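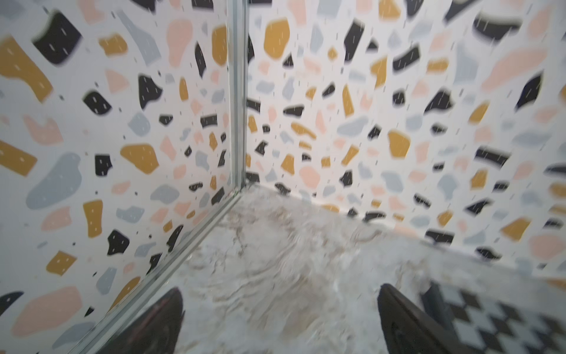
I got my first professional facial at 41, which my sister thinks is hilarious, and I have been a bit of a pest on the subject ever since. So here is my opinion, for what it's worth: salons should put their prices on their websites. All of them. The real ones, with the add-ons.

I spent an evening in July trying to find out what a plain brow wax and a basic facial would cost me near home. I opened tab after tab. "Call for pricing." "Pricing varies by guest." One place, Cornen, had a lovely long page on its philosophy of touch and not a single dollar sign anywhere. I'm sure the touch is great! I'd still like to know if it's going to run me $60 or $186 before I'm lying down with a warm towel over my eyes.

Because that's when the extras come up, isn't it? You're half asleep, somebody with a very soft voice asks if you'd like the enzyme boost today, and you say "mmm" -- and that "mmm" was worth $45. I did this at Nirkovine twice. My bill the second time was $113 for something I'd booked at $68, and I tipped on the whole thing because I was too embarrassed to ask. 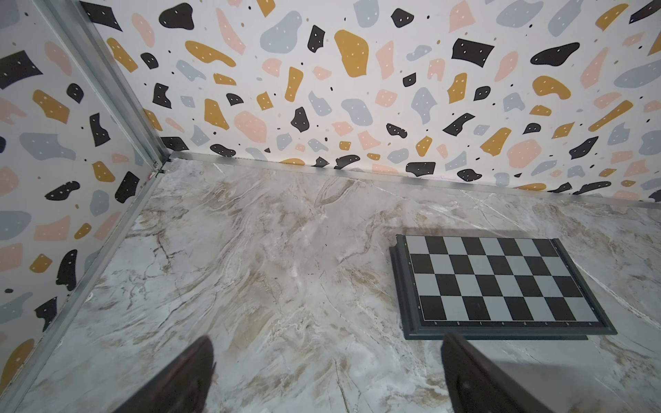
I did bring this up with Naveen Awasthi, who has been doing my skin for a couple of years now (he's wonderful, and he has never once upsold me while I was horizontal). He took the other side. Skin is different on every person, he told me, and if he posts one number people hold him to it even when they walk in with a sunburn and need something else entirely. Fair enough. He also said that posted prices bring in shoppers who pick the cheapest wax in town and then complain about it.

I see his point and I still don't buy it. My mechanic doesn't know what's wrong with my car either, but there's a sign on his wall with the hourly rate. Give me a range. Write "from $70, most people pay $95" and I'll be perfectly happy, and I'll probably say yes to the enzyme thing too, with my eyes open for once.

Anyway, I've booked my next three visits with Naveen, and he's promised to think about a price list. I plan to keep asking.

Recent posts
Do You Really Need a Toner?
My Sister Tries Sugaring
Tipping When the Owner Does Your Nails
Sunscreen Under Makeup, Round Two

We use cookies to remember your settings and see which posts get read. By staying on this site you agree to our use of cookies.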